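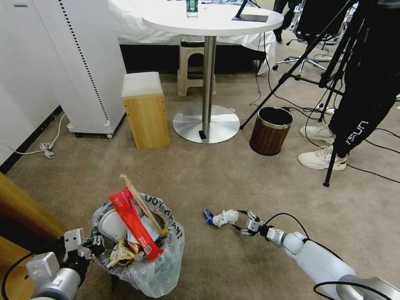
Moving out of a rental and the carpet has to be "professionally clean" – what counts?

Asked by Rosario Barbieri
Olteston Neighbors Help > Renting > Moving out
Viewed 3,974 times

I'm giving up my apartment on the Prarum side of town after four years. The lease says the carpet must be returned in a "professionally clean condition, fair wear and tear excepted." The management company is Dal Bello. They sent a checkout letter with a list of charges, and carpet cleaning is on it at $154 per room. I have two carpeted rooms and a hallway, and I don't know if they count the hallway as a room.

The carpet is beige and it was not new when I moved in. I have the move-in sheet and it says "carpet good, light marks by window." There is one coffee stain about the size of a saucer in the bedroom and flat spots where the bed and couch stood. No pets, no smoking.

What I want to know:

Do I have to hire a company and show a receipt, or can I rent a machine and do it myself? A machine at the hardware store is $70 for the weekend including a bottle of shampoo.

Can they charge me for the stain separately if the rest is clean?

Should I clean the carpet before or after I take the last of the trash and furniture out? I only have the one weekend and the trash room in my building gets locked on Sundays.

My deposit is $589 and I would like to get most of it back. Thanks.

Answer 1 (marked as helpful)
Gaetano Pace

I managed rentals for a while, not for Dal Bello, so check anything I say against your own lease.

"Professionally clean condition" and "professionally cleaned" are different wordings. The first one is a standard. The second one says somebody has to be paid to do it. If yours really says condition, you have a fair argument that your own work is fine as long as the result is good. Read the checkout letter too, in case it asks for a receipt, and email them now to ask. Get the answer in writing. Ask about the hallway in the same email.

On the stain, they can usually charge for damage but not for age. A saucer-size coffee stain on carpet that was already used when you got it should not cost you a new carpet. If they try that, ask how old the carpet is and what it was worth at the time you left. Keep your move-in sheet handy. The flat spots from furniture are wear and tear anywhere I have worked. You can lift them some by putting an ice cube on each one, letting it melt, and working the pile up with a spoon.

Order of work, if you only have the weekend:

Friday night, get all the furniture out that you can. Bag up the trash and take it down before they lock the room. Don't leave bags sitting on the carpet overnight. They leak, and then you have a second stain.

Saturday morning, pick up the small stuff by hand first. Wrappers, bits of paper, coins, staples. A vacuum will choke on a candy wrapper and you'll spend half an hour with a screwdriver. Then vacuum slowly, twice, the second time across the first. Do the edges with the narrow tool.

Saturday midday, treat the stain, then run the machine. Start in the far corner and work toward the door. Use less shampoo than the bottle says and do one pass with plain water after. Too much soap left in the pile makes it get dirty again fast and it feels sticky.

Sunday, leave it alone with the windows open. Go back at the end of the day, vacuum once more, and take photos of every room with the lights on.

For the coffee, blot with a white cloth and a little dish soap in lukewarm water, then white vinegar and water half and half. Don't scrub. Test it inside the closet first.

Answer 2

just pay them. I rented a machine in October and it left brown lines all over and they charged me anyway. total waste

Answer 3

Agree with most of what Gaetano wrote. Two additions.

Those brown lines in the answer above are normally from getting the carpet too wet. The dirt comes up from the backing while it dries. Make more dry passes than wet ones – pull the machine back over the same strip without pressing the trigger until hardly any water shows in the tube.

Also call Proria before you rent anything. They do small jobs in Olteston and they quoted my sister a flat price for two rooms that was less than what Dal Bello charges for one. You get a receipt, and that ends the argument about the wording. They book up at the end of the month so call early.

Comment from Rosario Barbieri, Monday, December 24, 2018

Thank you. Lease does say "condition." I emailed Dal Bello and they said no receipt needed, they will go by the inspection. The hallway does not count as a room. I'm going to rent the machine and try the vinegar on the coffee. Inspection is after the holiday.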